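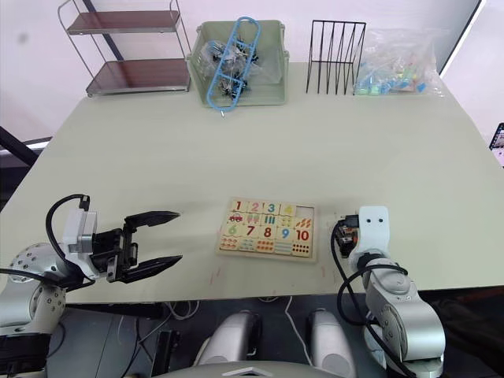 The puzzle cell at Melell, with the number board between its two arms.

November 28, 2022
By Saoirse Rafferty

Home Features Machines Workshops Letters

The brochure for the two-armed cell at Melell says it can be "ready for a new task in minutes." I went to Cerkivmont to see which minutes they meant. The task was a child's wooden number puzzle, and the morning setup took 90 of them before an arm moved under its own program.

Most of that went to cables. Each gripper has a black cable that loops away from it and runs back along the arm, and the loop has to be the right size. Too tight and it tugs at the connector when the wrist rolls. Too slack and it catches on the next joint down. The technician set the left one, rolled the wrist by hand, frowned, and set it again. I asked how she knew when it was right. She said she had replaced enough of them to have an opinion.

The connectors come from Ó Gríofa, a small supplier the company switched to in April. The old ones worked loose. The new ones work loose too, she told me, but later in the week.

Then came the fingers. They are black, tapered at the tips, and they have to meet squarely. She closed each pair on a strip of paper and pulled. If the paper slid out on one side, the finger came off and went back on with the screw a hair tighter. There are 17 checks like this on a printed sheet, and I saw pencil notes against most of them. The sheet was written by the people who designed the cell. The pencil was added by the people who run it, and I know which I'd trust.

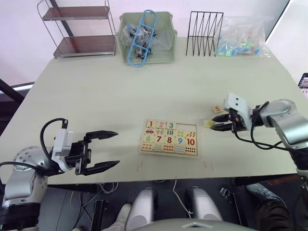 Where the board sits matters more than I had been told to expect. The near edge of the table has short red tape marks in two pairs, and the board goes behind them, lined up by eye. For a machine sold on its ability to cope with the unexpected, that is a lot of faith in tape. Graler, which wrote the control software, says the cell tolerates the board being shifted by 2 centimeters. The technician doesn't let it get that far – she nudges it back between runs.

I don't want to be unfair. A thin square tile is a miserable thing to pick up off a flat table, and plenty of people would fumble one wearing oven mitts. The work on the arms was careful and I have no complaint about it. My complaint is with the sums. Melell counts 50 runs as a day's work and puts that number on a slide. The hours spent rerouting cable and squaring fingers go on a different slide, or on none.

When I asked the sales manager whether setup time should be part of the price of a run, he said it would come down. It may. I asked for last year's figure so I could compare, and he is still looking for it.

COMMENTS

torque_and_tea: The paper strip test is older than I am. Glad somebody still does it.

M. in maintenance: Put a proper fixture on the table and the tape argument goes away. Costs next to nothing.

pellworth: @M. in maintenance then it only works with the fixture, and they can't say it handles anything.

dlr44: Did you ever get last year's number?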